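Section 4. Safe Operation of the Hand-Held Gripper in Occupied Homes
Fastura Field Collection Guide, revised 9/16/20

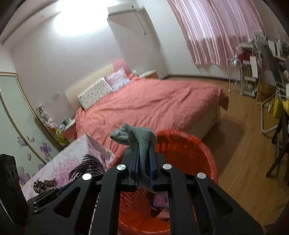 4.1 Purpose and Scope

This section sets out the rules for operating the Fastura hand-held gripper in private homes. It applies to tidying, sorting and disposal tasks carried out in bedrooms, living rooms and similar furnished spaces. It does not apply to kitchens with a lit stove, to bathrooms, or to any task that involves glass or sharp objects. Those tasks are covered in Section 6.

Operators must have completed the Wokach handling course before their first home visit. A printed copy of this section must be carried to every visit.

4.2 Before Entering the Room

1. Confirm that the resident has signed the consent form and has initialed the list of rooms to be used.
2. Ask the resident to put away mail, medicine, identity papers and framed photographs of people. Operators do not move these items themselves.
3. Agree on which items may be thrown away. Record them on the disposal sheet, one item to a line.
4. Walk the route between the work surface and the bin with empty hands. Note any cords, bags, chair legs or stands that extend into the path.
5. Ask the resident's permission before moving anything on the floor. If permission is not given, choose another route.

NOTE: Children and pets must remain outside the room for the whole of the session. A closed door is sufficient. A gate is not.

4.3 Checking the Gripper

1. Open and close the fingers through their full travel five times. The motion must be even, without catching.
2. Inspect the fingertip pads. Replace both pads if either one is torn, lifted at the edge or polished smooth. Pads are always replaced in pairs.
3. Check that each pivot cap is seated flush. A raised cap can snag cloth and must be pressed home before use.
4. Wipe the pads with a lint-free cloth. Do not use alcohol wipes on the linkage.
5. Confirm that at least 400 MB of storage remains free for each task to be recorded.

CAUTION: Keep the free hand clear of the linkage while the fingers are closing. The gap between the inner arms narrows quickly and can pinch skin.

4.4 Handling Cloth and Other Soft Items

Soft items behave differently from boxes and bottles. They fold, stretch and hang below the fingertips, and a loose end may catch on a nearby object.

1. Approach the item from above, with the fingers open wider than the part to be gripped.
2. Close the fingers on a thick part of the item, such as a fold or a cuff. Avoid gripping a single thread or a loop of terry.
3. Pause for one second before lifting.
4. Lift straight up until all hanging parts are clear of the surface.
5. Carry the item at a steady pace. Do not swing the gripper to shorten the distance.

If the item falls, leave it where it lands and begin a new attempt from that position. Do not put it back by hand while recording is in progress.

4.5 Releasing Items Into a Lined Bin

1. Fold the liner over the rim on all sides before the session begins.
2. Bring the item over the middle of the opening and stop.
3. Lower the fingertips until they are level with the rim. They must not touch the liner.
4. Open the fingers fully. If the item clings to a pad, close and reopen once.
5. Raise the gripper straight up before turning away.

CAUTION: Never reach into the bin with the gripper to push contents down. Empty the bin when it is two-thirds full.

NOTE: Nothing leaves the home until the resident has compared the contents of the bin with the disposal sheet. Any item not on the sheet is returned.

4.6 Working Time and Rest

A single recording period must not exceed 35 minutes. It is followed by a break of at least 14 minutes, during which the gripper is set down on a flat surface with the fingers closed. Operators who feel strain in the wrist or thumb must stop and report it on Form 114.

4.7 Closing the Session

1. Return all moved items to their original places.
2. Ask the resident to walk through the room and confirm its condition.
3. Sign the disposal sheet and leave the resident a copy.
4. Seal the storage card in its sleeve and deliver it to the Skunetti office by the end of the next working day.

Proceed to Section 5 for cleaning and storage of the gripper.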